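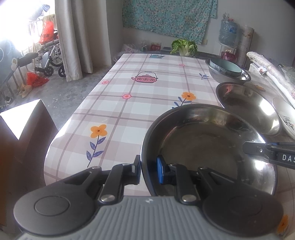 Greifer am Rand einer flachen Edelstahlpfanne, dahinter eine Schüssel aus Edelstahl.

Zur Auswahl einer Mikrocontroller-Plattform für kleine Messaufgaben

Veröffentlicht am 25. Juni 2025 von Tassanee Limsakul

An dieser Stelle werden in unregelmäßiger Folge Erfahrungen aus der eigenen Werkstatt festgehalten. Der vorliegende Beitrag befasst sich mit der Stromversorgung batteriebetriebener Sensorknoten, einem Thema, das in den Zuschriften der letzten Monate wiederholt angesprochen wurde.

Ausgangspunkt war ein Feuchtefühler, der seit November in einem Kellerraum in Clurham betrieben wird. Er übermittelt seine Messwerte per Funk an eine Basisstation, die unter der Bezeichnung Nelach geführt wird. Der Knoten selbst besteht aus einer Mikrocontroller-Platine der Reihe Miven, einem Funkmodul und einem digitalen Fühler. Versorgt wird er aus zwei Zellen der Größe AA.

Die erste Fassung blieb deutlich hinter den Erwartungen zurück. Die Zellen waren bereits nach drei Wochen erschöpft, obwohl die Berechnung anhand der Datenblätter eine Laufzeit von mehreren Monaten ergeben hatte. Eine Messung des Ruhestroms brachte Klarheit: Im Schlafzustand nahm die gesamte Baugruppe fast 400 Mikroampere auf. Der Controller war daran nur zu einem geringen Teil beteiligt. Den größten Anteil verursachten der Spannungsregler der Platine und die Leuchtdiode, die dauerhaft den Betrieb anzeigt.

Folgende Änderungen wurden vorgenommen. Die Leuchtdiode wurde ausgelötet. Der Regler wurde umgangen, sodass die Zellen den Controller unmittelbar speisen — zulässig ist dies nur, wenn alle angeschlossenen Bauteile den vollen Spannungsbereich der Zellen vertragen. Der Fühler erhält seine Versorgung nunmehr über einen Ausgang des Controllers und wird lediglich für die Dauer der Messung eingeschaltet. Nicht benutzte Eingänge wurden auf ein festes Potential gelegt.

Bei der Programmierung ist zu beachten, dass der Fühler nach dem Einschalten eine gewisse Zeit benötigt, bis gültige Werte vorliegen. In der ersten Version der Software wurde diese Zeit nicht eingehalten, was zu Ausreißern in der Messreihe führte. Die Wartezeit wird inzwischen im Schlafzustand verbracht und durch den Watchdog beendet. Eine aktive Warteschleife wäre an dieser Stelle unwirtschaftlich.

Der überarbeitete Knoten ist seit 129 Tagen mit demselben Zellensatz in Betrieb. Die Zellenspannung wird mit jedem Datensatz übertragen und fällt bislang gleichmäßig. Der Schaltplan entspricht in den wesentlichen Punkten dem früheren Projekt Đoàn, dessen Unterlagen weiterhin im Archiv dieser Seite zu finden sind. Abweichend davon ist parallel zur Versorgung des Funkmoduls ein größerer Elektrolytkondensator vorgesehen, der den Spannungseinbruch beim Senden begrenzt.

Offen ist noch das Verhalten bei niedrigen Temperaturen. Ein zweiter Knoten für den Außenbereich befindet sich im Aufbau. Hinweise zu geeigneten Gehäusen nimmt die Verfasserin über das Kontaktformular gern entgegen.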